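Magazin > Film > Unterwegs > Tag der offenen Tür im Kopierwerk Proro

Suche Suchbegriff eingeben Los

Ein Nachmittag zwischen Filmdosen: Besuch bei Proro in Trarley

20.10.21

Das Kopierwerk Proro liegt am Ortsrand von Trarley, hinter dem Güterbahnhof, in einem zweistöckigen Backsteinbau ohne auffälliges Schild. Vom Bahnhof läuft man eine Viertelstunde, zuerst an der Hauptstraße entlang, dann über eine Fußgängerbrücke. Der Bus fährt nur stündlich. Wer mit dem Auto kommt, muss auf der Straße parken, der Hof ist für Lieferungen gesperrt.

Einmal im Jahr öffnet das Haus für Besucher. Im Frühjahr war der Termin abgesagt worden, er wurde jetzt nachgeholt. Angemeldet hatte ich mich über das Formular auf der Website, die Bestätigung kam am selben Abend. Am Eingang bekommt man einen Aufkleber und wird einer Gruppe zugeteilt. Meine war die zweite, Beginn kurz nach zwei.

Die Führung fängt in der Annahme an. Dort stehen die Dosen, wie sie von Verleihern, Sammlern und kleinen Kinos geschickt werden, manche noch mit alten Frachtzetteln. Jede Rolle wird geöffnet, gerochen und vermessen. Gerochen ist wörtlich gemeint: Azetatfilm, der sich zersetzt, riecht nach Essig, und die Mitarbeiterin am Tisch erkennt daran, ob eine Rolle ins Kühllager darf oder erst getrennt gelagert werden muss. Wir durften an einer Probe schnuppern. Der Geruch bleibt eine Weile in der Nase.

Das Lager selbst sieht man nur durch eine Scheibe. 3171 Rollen liegen dort bei konstanter Temperatur, waagerecht gestapelt, nach Eingangsnummer und nicht nach Titel sortiert. Wer einen bestimmten Film sucht, ist auf die Datenbank angewiesen. Der größte Teil ist 35 mm, dazu kommt ein kleinerer Bestand 16 mm, vor allem Schulfilme und Beiträge aus dem Regionalfernsehen. Nitratfilm nimmt Proro nicht an, der geht an eine Stelle mit eigenem Bunker.

Im ersten Stock wird geprüft und geklebt. An den Umrolltischen wird mit der Hand gearbeitet, in dünnen Handschuhen, Meter für Meter. Gerissene Perforation wird mit Folie ausgebessert, alte Klebestellen werden gelöst und neu gesetzt. Für einen Akt mit starken Schäden rechnet man hier mit zwei Arbeitstagen. Auf die Frage, warum man nicht gleich scannt, kam eine klare Antwort: Der Scanner zieht den Film zwar schonend, aber eine offene Klebestelle hält er nicht aus, und dann steht die Maschine.

Der Scanner steht im Nebenraum und war während unseres Besuchs in Betrieb. Er arbeitet leiser, als ich erwartet hatte. Auf dem Monitor lief eine Szene in einer Küche, schwarzweiß, ohne Ton. Der Ton wird in einem eigenen Durchgang abgenommen und später angelegt.

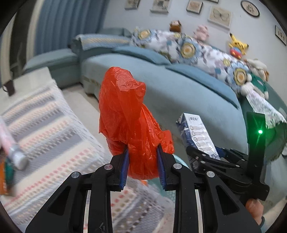 Orangeroter Plastikbeutel mit Knoten, rechts eine blau-weiße Schachtel.

Den meisten Platz nahm danach das laufende Projekt ein. Proro restauriert zurzeit den Spielfilm »Makowska«, eine kleine Produktion über eine Näherin, die nach Feierabend die Wohnungen ihrer Nachbarn hütet. Vom Negativ fehlt der vierte Akt. Erhalten sind eine Verleihkopie mit Kratzern über die ganze Länge und eine zweite Kopie mit fremdsprachigen Untertiteln, die im Bild eingebrannt sind. Man muss sich also bei jeder Einstellung entscheiden, welche der beiden Vorlagen man nimmt.

Gezeigt wurden uns drei kurze Ausschnitte, jeweils vor und nach der Bearbeitung. Beim ersten, einer Straßenszene am Abend, sieht man den Unterschied sofort. Das Flackern ist weg, und in den Schatten ist wieder Zeichnung. Beim zweiten war ich mir nicht sicher. Das Korn ist noch da, aber die Gesichter wirken etwas glatter als in der Kopie. Ein Besucher sprach das an. Die Antwort war, dass diese Fassung noch nicht abgenommen ist und an der Stelle vermutlich weniger gefiltert wird. Der dritte Ausschnitt stammt aus dem fehlenden Akt. Dort bleiben 3954 Einzelbilder, die von Hand retuschiert werden müssen, weil die Software einen senkrechten Kratzer mit dem Türrahmen verwechselt.

Über die Farbe wurde länger gesprochen. Der Film ist in seiner Kopie stark ins Rötliche gekippt, und Unterlagen zur ursprünglichen Lichtbestimmung gibt es nur für den Anfang. Für den Rest orientiert man sich an den Kostümen, von denen ein Mantel in einem Theaterfundus erhalten ist. Er wurde unter Normlicht fotografiert und dient als Bezugspunkt. Ob das für die Innenaufnahmen reicht, wollte an dem Tag noch keiner sagen.

Zum Abschluss ging es ins Kino Flollell, fünf Minuten zu Fuß vom Werk. Der Saal hat 88 Plätze und zwei Projektoren, die im Überblendbetrieb laufen, was inzwischen selten ist. Wer wollte, konnte vor der Vorstellung in den Vorführraum hinauf, immer in kleinen Gruppen. Die Überblendzeichen oben rechts im Bild achtet man als Zuschauer sonst kaum — nach der Führung sah ich jedes einzelne.

Gezeigt wurde eine Rolle mit alten Kinotrailern und danach ein kurzer Dokumentarfilm über eine Zuckerfabrik. Die Trailer waren der bessere Teil. Einige verraten die komplette Handlung, samt Schluss, mit einer Sprecherstimme, die jedes Bild noch einmal erklärt. Einer zeigt fast nur Landschaft und einen Zug und nennt am Ende den Titel. Den Film dazu hätte ich gern gesehen, laut Programmzettel gilt er als verschollen. Der Dokumentarfilm zog sich, die Kopie war allerdings in gutem Zustand.

Einige praktische Hinweise, falls jemand den nächsten Termin nutzen will. Die Führung dauert mit Kino gut drei Stunden. Im Prüfraum ist es kühl, eine Jacke sollte man anbehalten. Fotografieren ist in der Annahme und im Treppenhaus erlaubt, am Scanner und bei den Ausschnitten nicht. Der Aufzug fährt nur bis ins erste Stockwerk, der Vorführraum im Flollell ist nur über eine steile Treppe zu erreichen. Im Foyer gibt es Kaffee und belegte Brötchen, bezahlt wird bar. Die Teilnahme am Rundgang kostet nichts, die Kinokarte wird extra berechnet.

Der nächste Besuchstag ist für März vorgesehen. Bis dahin soll von »Makowska« der erste Akt fertig sein und im Flollell am Stück laufen, mit einer Einführung zur Farbbestimmung. Anmeldungen nimmt Proro ab Jahresanfang an.

Kontakt | Impressum | Datenschutz | © Alle Rechte vorbehalten | Nach oben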